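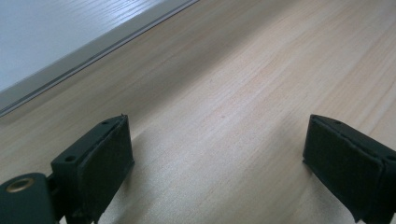 図1:手持ちグリッパのカメラから見た作業台。両指は開いた状態で、内側に黒いパッドが付いています。

Nekton 手持ちグリッパ実演データセット README

はじめに

Nekton のページまで来てくださって、ありがとうございます。このリポジトリには、手持ちグリッパで集めた卓上作業の実演データと、それを使って学習した模倣方策の評価結果をまとめてあります。もともとは研究室の中だけで回していたフォルダで、ファイル名も説明もずいぶん乱雑だったのですが、外の方から「開始姿勢の扱いを知りたい」というお便りをいくつもいただくようになり、思い切って整理して公開することにしました。少し長い文書になりますが、お茶でも飲みながらお付き合いいただければうれしいです。

お急ぎの方は「収録内容」と「読み込み方」だけ読んでいただければ使い始められます。ただ、開度の値をそのまま学習に使うおつもりでしたら、「開度の校正」にもぜひ目を通してください(私たち自身がここで何週間も悩みました)。

何を調べたかったのか

出発点はとても素朴な疑問でした。手持ちグリッパの実演では、人は何かをつかむ前にしばらく指を開いたまま台の上をうろうろします。多くの前処理ではこの区間を「動作前」として切り落としますが、本当に捨ててよいのだろうか、というものです。指が開いていて、間に何もなく、台の木目だけが見えているような画像は、見た目にはずいぶん退屈です。それでも、人がどちらから近づくつもりでいるか、どのくらいの高さで待つかといった情報が、前後の手首の軌道と合わせるとかなり残っているように思えたのです。

そこで、接近区間を残した学習と切り落とした学習を、同じ実演、同じネットワーク構成で比べました。この文書では前者を「全区間版」、後者を「把持区間版」と呼びます。

収録内容

実演は全部で427本です。一本の実演は、指を開いた状態で始まり、対象物をつかみ、指定の位置に置き、もう一度指を開いたところで終わります。実演ごとに次のものが入っています。

video:手元カメラの映像
pose:手首の位置と姿勢
width:左右の指の間隔
phase:接近、把持、搬送、解放の区間ラベル
note:収録者の自由記述(空欄のこともあります)

区間ラベルは手作業で付けました。最初の版は自動判定でしたが、指が少し閉じてまた開く「ためらい」の動きを把持と取り違えることが多く、結局すべて見直しています。この根気のいる作業を最後まで引き受けてくれたのは Socorro Sánchez さんで、note 欄にある丁寧な書き込みもほとんどが彼女のものです。読み物としても楽しいので、お時間があればのぞいてみてください。

収録場所は Idovitz と Ashworth の二か所です。台の色や光の入り方が違いますので、場所をまたいだ評価をしたい方は、メタデータの site 欄で分けてください。

映像について

手元カメラの映像には、ほぼいつも左右の指先が写り込みます。私たちは指を隠すマスクをかけていません。指の位置は開き具合の手がかりになりますし、パッドと対象物の接触も見えるからです。一方で、指の見え方は左右で完全にはそろいません。画像を左右反転して水増しする場合は、手首の姿勢も忘れずに反転してください。映像だけ反転して学習させてしまい、方策が妙に片側へ寄っていくのを半日眺めていたことがあります。

明るい木の天板では、表面の照り返しで広い範囲が白っぽくなることがあります。露出の補正は施していません。色の揺らぎを加えた学習では多少落ち着きましたが、強くかけすぎると今度は影の情報が薄れてしまうようでした。ほどほどがよさそうです。

開度の校正

width の値は、指の機構から読んだ値を正規化したもので、0 が閉、1 が開です。パッドは柔らかいので、閉じきったときの値は押し込み方によって変わります。そのため各収録の初めに開閉動作を入れ、その回の最小値と最大値で正規化しました。校正に使った生の値は calib フォルダに残してあります。

パッドを交換した前後では値がわずかにずれます。交換の記録は calib の中の一覧にありますから、絶対的な間隔が必要な方は、必ずそちらと突き合わせてください。

結果

評価は、各方策につき100回ずつ、合わせて200回の試行で行いました。対象物の初期配置は二つの方策で同じものを使っています。把持区間版の成功は65回、全区間版の成功は78回でした。

差が出たのは主に接近の段階です。把持区間版は、対象物の近くから始めればよく動くのに、離れたところから始めると指を早めに閉じてしまう傾向がありました。全区間版ではこの早閉じが減りました。搬送と解放については、はっきりした違いは見つかっていません。

とはいえ、どちらも一つの学習設定での結果ですし、乱数の種を変えた繰り返しはまだ足りていません。接近区間を残せばいつでも良くなる、とまでは言えないと考えています。対象物が密集した配置では、全区間版がいつまでも待ち続けてしまう失敗もありました。失敗した試行の記録も results に全部入れてありますので、どうぞ遠慮なく掘り返してください。

読み込み方

読み込みには同梱の Grulex ローダーを使います。loader フォルダの設定ファイルにデータの置き場所を書き、mode を full にすると全区間版、grasp にすると把持区間版になります。区間の境目は phase から毎回計算しますので、ラベルを直した場合も再変換は要りません。

映像と手首姿勢は時刻で対応付けています。フレーム番号で直接そろえると、長い実演の後半で少しずつずれていきますから、ローダーを自作なさる方はご注意ください。

わかっている問題

・Ashworth の収録の一部で、冒頭の手首姿勢が安定していません。該当するものには unstable_start の印を付けました。
・note 欄には日本語とスペイン語が混ざっています。翻訳は少しずつ進めているところです。
・対象物の種類に偏りがあり、平たいものと透明なものはほとんど入っていません。

利用と連絡先

研究と教育の目的でしたら自由にお使いいただけます。論文などで触れてくださる場合は、データセット名と版の日付を書き添えていただけると助かります。ラベルの誤りを見つけた方は、実演の番号と気づいた点を課題欄にお寄せください。ひと言だけの報告でも大歓迎です!

この版の公開日:2021年3月26日
次の版は9月に出す予定で、乱数の種を変えた追加評価を加えるつもりです。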